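Notebook > Merport planner > Sim > Saturday

Search this notebook Enter keyword

Saturday, started 9:40, coffee in hand

Picking up where I left off on the tilt business. Short version for anyone skimming: the base pose handling in Merport was wrong in two places, one of them is fixed, and the other I've only got surrounded. Longer version follows, mostly so I don't have to rediscover it next month.

Background for Tadhg, who's been off on the Ovier side and has missed the fun. The reach planner takes a torso pose from the state estimator and a gravity vector from the sim, and it's supposed to use the first for kinematics and the second only for the torque limits. Somewhere along the way (I suspect me, in January) the gravity vector crept into the seed generator for the inverse kinematics. When the head view is level you'd never notice, because the two line up and everything is lovely. Tip the view over and the seeds come out rotated, so the solver begins in a silly spot and has to crawl back. Sometimes it crawls back to the wrong elbow. Cue both forearms pointing at the ceiling.

So this morning I went looking for the nastiest corner of the Noonan house model I could find, jammed the robot right up into it with the view well off level, and started stepping the planner by hand. Window with the dark navy frame, marble counter under it, door frame hard up on the right. Not much elbow room at all, and that's the point! If the seeds are bad, a tight corner shows it straight away, where an open kitchen lets the solver wriggle out of trouble.

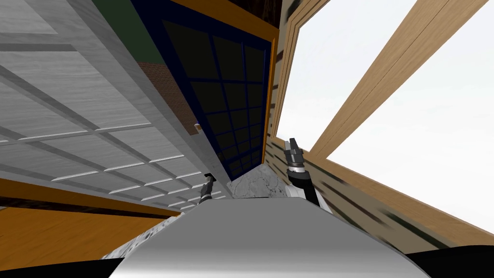 Róisín Scanlon: have you checked which frame the collision margins are in? I had the same wrong-elbow behaviour last spring and the seeds were innocent. The margins were being inflated along world axes while the arm links were in torso axes, so any tilt made the free space look smaller than it was. Dump both before you rewrite the seeder.

Fair call, and annoyingly she was half right. I'd been about to tear into the seeder. Dumped the transforms as told (there's now a --dump-frames flag on the replay tool, please use it, it prints the parent of every box) and the left arm chain was fine, all torso axes, margins included. The right arm chain had its last two links inflated in world axes. Copy and paste from the old single-arm config, by the look of it. I can see my own indentation in there, so I won't be pointing fingers.

10:55

Fixed the right arm margins. One-line change in the collision config plus a check at load time that refuses to run if the links in a chain don't all share a parent. That check would have saved me two days, so it's staying in, even though it makes start-up a touch slower and complains about the Cernville configs. The Cernville configs deserve it.

Then reran the seed comparison. The method, for the record:

Take 200 sampled torso orientations, same base position each time. For each one, ask for the same pair of gripper targets expressed in the torso frame. Because the targets ride along with the torso, the joint answers ought to be identical every time unless something in the room gets in the way. So I turned the room off first. With no collision geometry and good seeds you should get one answer, repeated. What I got was 4 distinct families of answers, which means the gravity leak in the seeder is real and quite separate from Róisín's margin problem. Two bugs wearing one coat.

Pulled gravity out of the seeder altogether and ran the same 200 again. One family. Lovely! I did a small lap of the bench.

11:30

Turned the room back on and things got muddier. The solver now agrees with itself about where the elbows go, but the path planner sitting on top of it is spending ages in this corner. Profiler says nearly all the time goes in collision queries, and nearly all of those are against thin bits of the house – trim strips, the raised strips on the panelling, window muntins. Each one is its own little mesh. The query for a single arm pose is touching 1,349 separate pieces before it gives an answer, and most of them are nowhere near a gripper.

I had a go at lumping them. Anything thinner than the margin gets swallowed by the convex hull of whatever it's stuck to. Works nicely for the panelling, since the strips barely stand off the surface. Works badly for the door frame, where the hull happily fills in the opening and tells the planner there's a wall there. So hulls for flat things and leave the frames alone, and I need a rule for telling them apart that isn't me going through by hand with a highlighter. Tadhg, you did something with surface normals for the Ovier shelves, didn't you? Could you dig it out?

1:15, after lunch

Perception side, quickly, as it came up. The depth mask that removes the robot's own body is also worth a look in this pose. The torso takes up a big lump of the lower part of the view, and the mask is built by projecting the torso mesh with a bit of padding. Too little padding and you get a rind of torso points the planner treats as an obstacle stuck to its own chest. Too much and you lose the counter edge, and that's the one thing down there you'd like to keep. I've been using a single padding number everywhere. It should grow with the angle between the surface and the viewing ray, so thick at the curve of the dome and thin where it faces us squarely. Haven't written it yet. Sketch is in the branch under mask-notes and it's mostly arrows.

The other thing about the mask: the left gripper. In the tilted pose the torso can hide most of it from the head view, and the tracker's confidence for that hand drops through the floor. It then falls back to joint encoders, perfectly sensible in sim where the encoders are perfect, and a worry on hardware where they aren't. I'd like the fallback to announce itself in the log at least. At present it's silent, and I only spotted it because I had the replay open at the right moment. 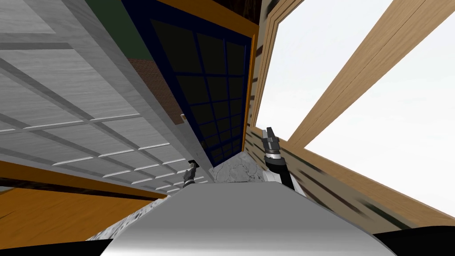 Head view, tilted pose. Left gripper mostly hidden behind the body, right gripper raised.

I've saved this pose as a regression case for the tracker as well as the planner. The test passes if the log says which hand has gone to encoder fallback and when it came back. Crude, but it'll catch the silent version.

2:40

Tried the obvious shortcut of asking the planner to nudge the torso upright before it does anything with the arms. Bad idea in a corner, at least the way I wrote it. The righting motion isn't checked against the room, only against the arms, so the planner cheerfully proposed swinging the shoulder through the door frame. Backed it out. If we want it, it has to go through the same whole-body check as everything else, and that puts us back to waiting on the thin-mesh problem.

Pushed so far: margin fix, load-time parent check, gravity out of the seeder, the dump flag. Not pushed: hull lumping (half works), mask padding (arrows), fallback logging (easy, just haven't). The Cernville configs will fail to load for anyone who pulls, so either fix the right arm chain in your copy or stay on the old tag until I get to them.

Left to do, in whatever order the mood takes:

- normals rule for flat pieces versus frames, pending Tadhg
- log line for encoder fallback, with hand and timestamp
- rerun the orientation sweep with the room on, once queries are quicker
- ask Róisín whether her margin bug ever got a test of its own, and pinch it if so
- rename gravity_hint in the seeder interface, it takes a hint from no one now

Machine's left running on the room-off sweep with a finer step. Please don't reboot it, the results only get written at the end (yes, I know, that's on the list now too).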